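Support > Kitchen Tools > Utensil Care FAQ

March 23, 2019, by Vemach Product Support

How should mixed utensils be sorted?
Lay them on kraft paper. Separate ceramic spoons, plastic spoons and chopsticks before putting them away.
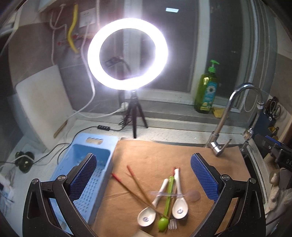 Can chopsticks stand upright?
Yes. Place the tapered end down. The red upper section then stays visible, and pairs are easier to match.

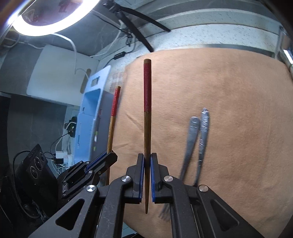 How often should wooden chopsticks be replaced?
After 300 uses, or sooner if the wood splits.

Contact: Vemach, 2414 Brunow Road | © 2019 Vemach | Back to top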